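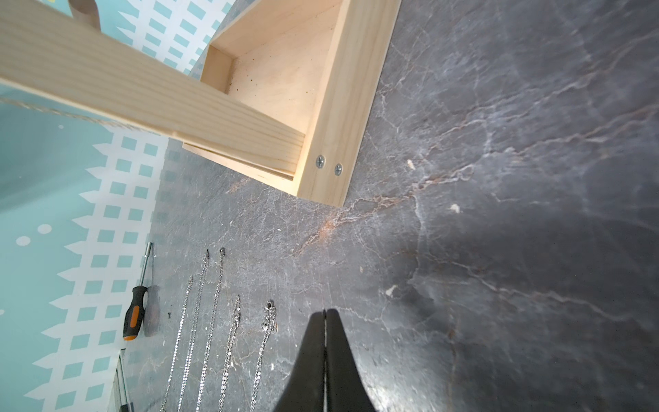

Tags: Shared Workshop | Robotics | Home Builds

PRESS RELEASE – 22 Jan 2025

Prolach members put two-arm bench to work on a wooden tote

Grarton – Two robot arms, one rail, one pine tote. The Prolach shared workshop is opening up its latest member build, and the parts list goes out free to anyone who wants to try it at home.

The bench was put together by Kusum Mittal and Rafail Andreadis over 200 hours of evenings. Total spend so far 3686 dollars, arms included. Rail and posts are silver aluminum extrusion, walls papered with mushrooms and a picket fence. Floor is gray marbled. Wire baskets on the walls for the bits and pieces, which frees up the floor for the job.

First job is woodwork. A carry tote with two end panels and a round dowel for a handle, pale wood, screws at the corner. Small enough for both arms to reach, akward enough to be worth doing. Thin chains are next on the list – much harder to grip, and the team expects plenty of drops.

"We wanted a thing you could carry home at the end," said Mittal. "Rafail wanted a bird house. We argued. Tote won, for now."

Andreadis is writing the arm code and says the handle is still the slow part. Notes will be posted as they get written, mistakes left in.

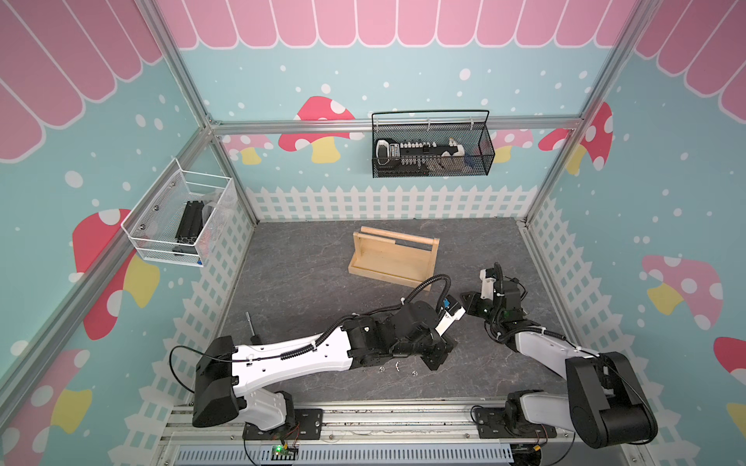

Open bench nights

Members and visitors can book a slot with the arms from June. Two people per slot, bring your own screwdriver if you have a favorite. No coding needed for the first session. Kids welcome with an adult, long hair tied back, sleves rolled up.

Parts list, cut sizes and wiring notes on request. Please say if you want the printed copy – we only have a few.

Press contact: Sofia Mitsotakis-Vlachou, Prolach Workshop, Grarton, ext. 535

© 2025 Prolach Workshop | Contact | Back to top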